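Grondier Laboratory - Equipment Planning Meeting
Minutes, June 14, 2020

Chair: Anneliese Reuter. Minutes: Gilmar Sampaio.

Item 1. The minutes of the previous meeting were approved without change.

Item 2. Gripper replacement. Quotes were received from Ikura and Waveck. Ms. Reuter moved to order 2 spare finger sets from Waveck at $408. Approved.
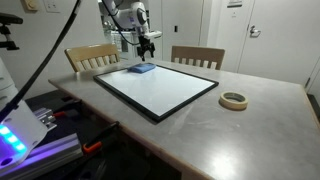

Item 2: arm and gripper at the work table, with board and blue cloth.

Item 3. Table hardware. A limit of $1,000 was set for clamps, rail and brackets - shipping included. Mr. Sampaio will request a quote from Caruso.

Item 4. The service contract was deferred to the next meeting.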